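Wana 양팔 계획·제어 소프트웨어 중간 진행 보고
수신: Plendier 연구지원실 Albane Tessier 님
작성: Marisol Echeverri (소프트웨어 총괄)
대상 기간: 지난 보고 이후 7월까지

요약

지난 보고서에서 "다음 분기에는 두 팔이 서로를 기다리는 시간을 줄이겠다"고 썼는데, 그 부분이 예상보다 훨씬 재미있게 풀렸습니다. 양팔 플래너를 새로 짰고, 시뮬레이션 회귀 시험을 밤마다 자동으로 돌리기 시작했고, 손목 시점 인식 모듈이 처음으로 플래너와 같은 시계를 쓰게 되었습니다. 회귀 시험 시나리오는 268개에서 424개로 늘었습니다. 늘어난 시나리오 대부분은 저희가 책상에 앉아 생각해 낸 것이 아니라 실패 기록에서 뽑아낸 것이어서, 숫자 자체보다 이 점이 더 반갑습니다.

아직 끝나지 않은 일도 있습니다. 접촉 직전 구간의 속도 조절은 마음에 들지 않고, 장면 기술 파일의 형식은 한 번 더 바꿔야 합니다. 둘 다 아래에 적었습니다. 예산 쪽 변경 요청은 한 건이며 마지막 부분에 있습니다.

1. 양팔 플래너

이전 플래너는 한쪽 팔의 궤적을 먼저 확정하고 그 궤적을 움직이는 장애물로 간주한 채 다른 팔의 궤적을 찾았습니다. 구현이 간단하고 디버깅도 편했지만, 나중에 계획되는 팔이 늘 손해를 봤습니다. 넓고 납작한 장비를 양쪽에서 함께 잡아야 하는 작업에서는 특히 그랬습니다. 먼저 계획된 팔이 가장 편한 자세를 차지해 버리면 다른 팔은 팔꿈치를 이상하게 꺾고 들어오거나, 아예 해를 찾지 못했습니다.

새 플래너는 두 팔의 관절을 하나의 상태로 묶어 다룹니다. 차원이 커지니 느려질 것이라고 다들 걱정했고, 첫 버전은 정말로 느렸습니다. Jhair Chambi가 탐색 단계를 둘로 나누자고 제안하면서 상황이 바뀌었습니다. 먼저 그리퍼 두 개의 목표 자세만 놓고 서로 겹치지 않는 접근 방향의 조합을 고르고, 그 조합이 정해진 다음에야 전체 관절 공간으로 내려갑니다. 가망 없는 조합이 앞 단계에서 대부분 걸러지기 때문에 뒤 단계가 훨씬 가벼워졌습니다. 코드도 오히려 짧아졌습니다! 저희 팀에서 리팩터링을 하고 나서 줄 수가 줄어든 것은 오랜만입니다.

두 팔의 동기화 방식도 손봤습니다. 전에는 경유점마다 두 팔이 서로를 기다렸는데, 이제는 계획할 때 "여기서는 반드시 함께"라고 표시한 지점에서만 기다립니다. 나머지 구간에서는 각자의 속도로 움직이되, 충돌 여유가 정해진 값 아래로 내려갈 때만 감속합니다. 표시 지점은 사람이 직접 넣을 수도 있고 작업 기술에서 자동으로 뽑을 수도 있습니다. 지금은 자동으로 뽑은 지점이 조금 많은 편이라 Svatopluk Kuruc이 불필요한 것을 솎아 내는 규칙을 만들고 있습니다.

여유 거리 계산은 그리퍼 몸체까지 포함하도록 바꿨습니다. 부끄럽지만 이전 버전은 손가락과 링크만 충돌 형상으로 갖고 있었고 손목 뒤쪽의 하우징은 대충 원통 하나로 덮어 두었습니다. 두 그리퍼가 같은 물체 앞에서 나란히 내려오는 작업에서는 바로 그 부분이 문제를 일으킵니다. 새 형상은 볼록 조각 몇 개로 나누었고, 조각의 수는 설정 파일에서 바꿀 수 있습니다.

2. 시뮬레이션 환경과 야간 회귀 시험

장면 생성기 Grīnberga는 이번 기간에 가장 많이 손을 댄 도구입니다. 작업대와 선반, 조명, 바닥 재질을 기술 파일 하나에서 읽어 장면을 만들고, 같은 씨앗값을 주면 같은 장면이 다시 나옵니다. 당연한 이야기 같지만 지난 분기까지는 그렇지 않았습니다. 재질을 불러오는 순서가 실행할 때마다 달라서 그림자와 표면 무늬가 미묘하게 어긋났고, 인식 모듈의 시험 결과가 아무 이유 없이 흔들리곤 했습니다. Yupin Kamolrat이 이 문제를 끝까지 파고들어 불러오는 순서를 고정했고, 그날 이후로 "어제는 됐는데"라는 말이 회의에서 거의 사라졌습니다.

기준 장면으로는 실내 작업대를 쓰고 있습니다. 나무 상판 위에 랙 장비처럼 생긴 납작한 검은 장치를 놓고, 두 팔이 위에서 접근하는 구성입니다. 주변에는 선반과 상자 같은 배경 물체를 일부러 남겨 두었습니다. 배경이 깨끗한 장면에서만 잘 되는 인식기는 저희에게 쓸모가 없고, 작업대 프레임의 기둥이 팔 일부를 가리는 시점도 시험에 꼭 넣고 싶었습니다.

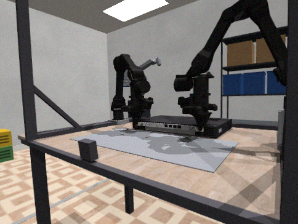 기준 장면의 작업대. 양쪽 그리퍼가 장치 쪽으로 내려온 상태의 렌더링

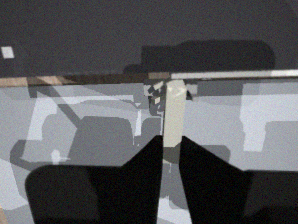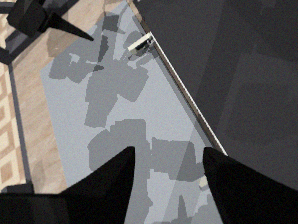 야간 시험은 Zurkgate가 관리합니다. 원래는 빌드 결과물을 시험 서버로 넘겨주는 작은 스크립트였는데, 이제는 시나리오 배분과 재시도, 기록 수집까지 맡고 있습니다. 저녁에 병합된 변경은 밤사이 전체 시나리오를 거치고, 아침 회의 전에 결과표가 나옵니다. 실패한 시나리오에는 장면 씨앗값, 플래너 설정, 관절 기록, 손목 시점 영상이 한 묶음으로 붙습니다. 개발자는 명령 한 줄로 그 묶음을 자기 컴퓨터에서 그대로 재생할 수 있습니다. 작은 편의 기능처럼 보여도 실제로 일하는 방식이 많이 달라졌습니다. 전에는 실패를 재현하는 데 오전을 다 쓰는 날이 있었고, 그러다 보면 다들 드물게 나오는 실패를 그냥 모른 척하게 됩니다. 지금은 드문 실패를 잡는 쪽이 오히려 인기 있는 일감입니다.

시나리오가 424개로 늘면서 실행 시간도 같이 늘어난 것은 사실입니다. 병렬 작업자를 네 개로 나누어 아직은 밤 안에 끝납니다. 다만 지금 속도로 시나리오가 늘어나면 가을쯤에는 여유가 없어질 것 같고, 이것이 아래 예산 요청과 이어집니다. 시나리오를 무작정 쌓지 않으려고 서로 비슷한 것을 묶어 주는 도구도 시험 중입니다. 묶음마다 대표 하나만 매일 밤 돌리고 나머지는 주말에 돌리는 방식인데, 무엇을 "비슷하다"고 볼지가 생각보다 까다롭습니다. 장면이 닮은 시나리오끼리 묶으면 플래너 입장에서는 전혀 다른 것이 섞이고, 궤적이 닮은 것끼리 묶으면 인식 쪽에서 불만이 나옵니다. 지금은 두 기준을 따로 계산해 둘 다 가까울 때만 묶고 있습니다.

3. 인식 모듈

손목 시점 인식은 이번 기간에 구조가 바뀌었습니다. 전에는 인식기가 자기 속도로 결과를 내놓고 플래너가 가장 최근 값을 가져다 썼습니다. 팔이 천천히 움직일 때는 괜찮지만 접근 구간에서는 오래된 값을 쓰게 되고, 물체가 옆으로 밀린 것처럼 계산되는 일이 있었습니다. 이제 모든 관측에는 촬영 시각과 그 시각의 관절 상태가 함께 붙고, 플래너는 관측을 현재 시각으로 옮겨서 씁니다. 관측이 너무 오래되었으면 쓰지 않고 새 관측을 요청합니다.

이 변경 덕분에 두 손목의 관측을 합치는 일이 처음으로 말이 되기 시작했습니다. 한쪽에서 그리퍼 손가락에 가려 보이지 않는 부분을 다른 쪽에서 보고 채워 주는 구조입니다. 손가락 자체를 물체로 오인하는 문제는 관절 상태로부터 손가락 윤곽을 그려 미리 지우는 방법으로 거의 해결했습니다. "거의"라고 쓴 것은 상대편 그리퍼가 시야 구석에 들어올 때 아직 가끔 놓치기 때문입니다. 자기 손은 잘 지우는데 남의 손은 덜 지우는 셈입니다. 상대편 팔의 관절 상태도 같은 시계로 들어오니 원리상으로는 똑같이 처리할 수 있고, 다음 기간 초반에 넣을 예정입니다.

그림자는 여전히 골칫거리입니다. 밝은 표면 위에 생긴 불규칙한 그림자 조각을 물체 경계로 읽는 경우가 있습니다. 조명을 부드럽게 바꾸면 수치는 금방 좋아지지만 저희는 그렇게 하지 않기로 했습니다. 대신 같은 장면에서 조명 방향만 바꾼 쌍을 만들어, 두 결과가 서로 다르면 실패로 기록하는 시험을 추가했습니다. 정답 표시가 없어도 쓸 수 있는 시험이라 만들기 쉽고, 새 시나리오의 상당수가 여기서 나왔습니다. 이 아이디어는 Yupin이 점심 먹다가 꺼낸 것이고 그날 오후 4시에 이미 첫 버전이 돌고 있었습니다.

4. 제어기와 접촉 구간

접근이 끝나고 손가락이 물체에 닿기 직전까지의 짧은 구간은 플래너가 아니라 제어기가 책임집니다. 이 구간의 속도 조절이 아직 만족스럽지 않습니다. 두 팔 중 하나가 먼저 닿으면 다른 팔의 목표를 조금 고쳐야 하는데, 지금 구현은 고치는 순간에 속도가 한 번 튑니다. 시뮬레이션 기록에서 보면 작은 톱니처럼 나타납니다. 물체를 떨어뜨릴 정도는 아니지만 이 상태로 실제 장비에 올리고 싶지는 않습니다.

원인은 꽤 좁혀졌습니다. 목표를 고칠 때 위치는 이어지도록 처리하는데 속도는 이어지도록 처리하지 않았습니다. Svatopluk이 속도까지 이어지는 보간으로 바꾼 가지를 하나 만들어 두었고, 초기 결과는 아주 고무적입니다. 다만 그 가지에서는 한쪽 팔이 관절 한계 가까이 있을 때 보간이 한계를 살짝 넘는 경우가 새로 생겼습니다. 한계 처리를 먼저 정리한 뒤에 병합하려고 합니다. 서둘러 넣었다가 야간 결과표가 빨갛게 변하는 것은 이미 한 번 겪어 봤습니다.

5. 도구와 문서

작은 것들이지만 쓰는 사람들의 반응이 가장 좋았던 부분입니다.

궤적 비교기: 두 버전의 플래너가 만든 궤적을 같은 장면 위에 겹쳐서 보여 줍니다. 여유 거리가 줄어든 구간만 따로 표시할 수 있습니다.

기록 검색: 실패 묶음을 조건으로 찾을 수 있습니다. "오른팔이 기다리다가 시간 초과"와 같은 조건을 저장해 두고 다시 쓸 수도 있습니다.

설정 검사기: 장면 기술 파일에서 단위를 잘못 쓴 곳, 서로 겹쳐 놓인 물체, 이름이 중복된 좌표계를 실행 전에 알려 줍니다. 만든 첫날 저희 기준 장면에서도 중복된 이름을 하나 찾아냈습니다.

문서는 설치 안내와 첫 시나리오 만들기 부분을 새로 썼습니다. 새로 합류한 인턴에게 문서만 주고 시나리오를 하나 만들어 달라고 했더니, 막힌 곳이 두 군데였습니다. 둘 다 고쳤습니다. 플래너 설정 항목에 대한 설명은 아직 절반쯤 비어 있습니다. 항목 이름을 바꿀 가능성이 있어서 미뤄 두었는데, 더 미루면 영영 안 쓸 것 같아 다음 기간 작업에 정식으로 넣었습니다.

6. 늦어진 일

장면 기술 파일의 형식 확정이 늦어졌습니다. 원래 이번 기간에 굳히기로 약속드린 항목입니다. 물체 사이의 관계(무엇이 무엇 위에 놓여 있는지, 무엇이 무엇에 고정되어 있는지)를 어디에 적을지를 두고 의견이 갈렸습니다. 물체마다 적으면 읽기 편하고, 따로 모아 적으면 도구가 다루기 편합니다. 따로 모아 적는 쪽으로 정했고, 기존 파일을 옮겨 주는 변환기는 Jhair가 작성하고 있습니다. 변환기가 끝나기 전에는 외부 협력팀에 형식을 공개하지 않겠습니다. 그쪽에서 파일을 두 번 고치게 만들고 싶지 않습니다.

실제 장비 시험도 한 차례 뒤로 밀렸습니다. 위에 적은 속도 문제를 먼저 해결하기로 한 저희 결정이며, 전체 일정의 마지막 단계에는 영향이 없습니다.

7. 다음 기간 계획

속도 연속 보간을 병합하고 관절 한계 처리를 정리합니다. 담당은 Svatopluk입니다.

상대편 그리퍼의 윤곽 제거를 인식 모듈에 넣고, 두 손목 관측의 결합을 기본 설정으로 켭니다. Yupin이 맡고, 플래너 쪽 연결은 제가 돕습니다.

장면 기술 파일 형식을 확정하고 변환기를 배포합니다. 기존 시나리오 전체가 변환 전후에 같은 결과를 내는지는 Zurkgate로 확인할 예정입니다.

플래너에 잡은 물체를 함께 옮기는 단계를 추가합니다. 지금까지는 접근과 파지까지가 범위였습니다. 두 그리퍼 사이의 상대 자세를 유지하면서 움직여야 하므로 묶은 상태 표현이 제대로 힘을 발휘할 부분이고, 솔직히 팀 전체가 가장 기다리는 작업입니다.

8. 예산 변경 요청

출장 항목에 남은 금액을 계산 자원 항목으로 옮길 수 있는지 검토를 부탁드립니다. 총액은 그대로입니다. 야간 시험의 병렬 작업자를 늘리는 데 쓰려고 하며, 항목별 금액은 따로 보내드린 표에 적혀 있습니다. 승인이 어렵다면 앞서 말씀드린 묶음 방식으로 매일 밤 돌리는 시나리오 수를 조절하겠습니다. 그 경우에도 일정은 지킬 수 있지만 드문 실패를 발견하는 시점이 며칠 늦어집니다.

지난번에 Albane 님이 물어보신 라이선스 건은 Grīnberga에 포함된 재질 파일까지 모두 확인했습니다. 출처가 분명하지 않던 바닥 무늬 하나는 저희가 직접 만든 것으로 교체했고, 변경 기록은 저장소의 licenses 폴더에 있습니다. 실패 묶음을 직접 재생해 보고 싶으시면 읽기 전용 계정을 만들어 드리겠습니다. 재생 화면을 띄워 놓고 같이 보는 편이 글로 읽는 것보다 훨씬 재미있으니, 다음 화상 회의 때 한 건 골라 보여 드려도 좋겠습니다.

Marisol Echeverri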